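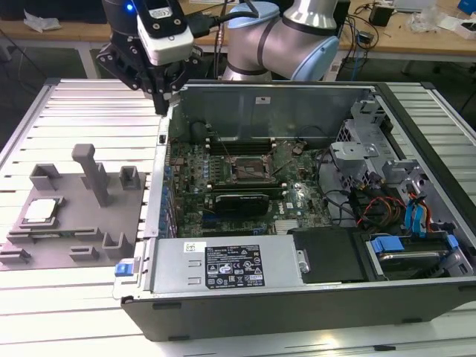
How often does a heat-stress station need a full check during a run of hot days?
Once before the hot spell and again every six days while it lasts, plus a short check after any reading that breaks a site record.

Heat Season Inspection Checklist – Automatic Weather Stations
Station: Boutros Flat, No. 319
Date of visit: 06/12/2019
Inspector: Sevim Polat
Reviewed by: Imre Lakatos

1. Site and exposure
1.1 Grass under the screen cut short, no bare soil within the fence: FAIL
Comment: Bare patch on the north side, bigger than at the last visit. It will push the afternoon maximum up on calm days. Reseeding has little chance before fall. Flag maximums in the log until it is covered.
1.2 No new buildings, paving or parked vehicles near the fence: PASS
1.3 Trees and shrubs outside the clearance line: PASS
Comment: Saplings along the ditch should be cut next year.

2. Temperature screen
2.1 Louvers clean and unbroken: PASS after cleaning
Comment: Dust on the west face. Washed with plain water. Readings for the period of washing are marked as maintenance.
2.2 Screen door faces north and latches fully: PASS
2.3 Fan running, no noise, intake clear: PASS
Comment: Wasp nest started behind the lower plate. Removed. Check this first next time.
2.4 Sensor agrees with the hand-held reference within tolerance: PASS
Comment: Three comparisons, ten minutes apart. The third was taken under thin cloud and is the one to trust.

3. Rain gauge
3.1 Funnel and filter clear: PASS
3.2 Gauge level: FAIL, corrected on site
Comment: The soil has shrunk around the base and the post leans slightly. Shimmed for now – needs a new footing. Work order 2859 raised with Potance.
3.3 Tip test: PASS

4. Wind mast
4.1 Guy wires at correct tension: PASS
Comment: East wire was slack and was taken up one turn.
4.2 Vane points true when set by hand: PASS
4.3 Cup bearings turn freely: PASS
Comment: Light drag at very low speed. Acceptable. Maximiliano Urquijo has asked for this to be noted at each visit.

5. Power and data
5.1 Battery voltage at rest: PASS
5.2 Solar panel clean, cable ties sound: PASS
Comment: Two ties brittle from sun, both replaced.
5.3 Enclosure seal and vent: PASS
5.4 Logger clock correct: PASS
5.5 No gaps in the record: FAIL
Comment: Record 3423 is missing from both the logger and the Fusis archive. Cause not known. Do not fill it by averaging the records on either side. Amancay Barrientos will compare with the Clametti Road station before anything is entered.

6. Crew safety
6.1 Second person on site for mast work: PASS
6.2 Water, shade and radio carried: PASS
6.3 Mast not lowered with thunder in hearing: Not applicable

Open items
1.1 Ground cover – site owner
3.2 Gauge footing – Potance, before July
5.5 Missing record – A. Barrientos

Copy to Valentina Salinas, regional network desk.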